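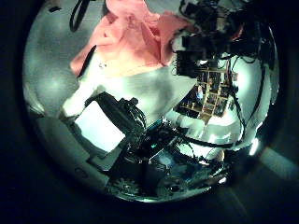
Figure 3. Wrist view during cloth handling, salmon-pink cloth on the work surface.

3.2 Collecting demonstrations by remote control

The operator drove the arm with the Ikix hand controller while watching the wrist stream. Each trial began with the cloth crumpled on the table and ended when the operator released the trigger. We kept 200 trials. Trials shorter than 3 seconds were dropped before training. 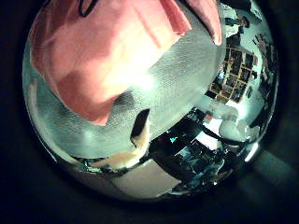

3.3 View changes within a trial

The wide lens keeps much of the room in view, so background shifts with every wrist turn. We did not mask it. Cloth position was labeled by hand in 1630 frames, with the rim of the image circle left out.

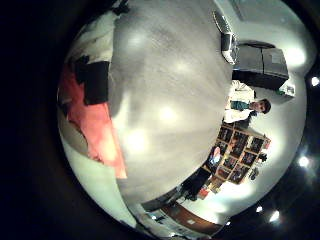

Figure 4. Wrist view with red-pink fabric beside a large gray curved surface; shelving and a person in the background.

Labelers disagreed most where glare met a fold. Feng and Zheng relabeled those frames together, and the later set was used for all results in Section 4.

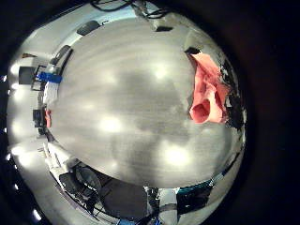
Hand-guided trials were recorded at 15 frames per second, matching the remote set. Both sets share one action format.

Comments (2)
Boyang Jiang: Was the gripper width logged in the hand-guided set?
Anqi Han: Yes, same column as the remote set.

Related items
Bevach: Grasp points on soft goods
Luo: Labeling folds under glare

Search this site
Enter keyword Go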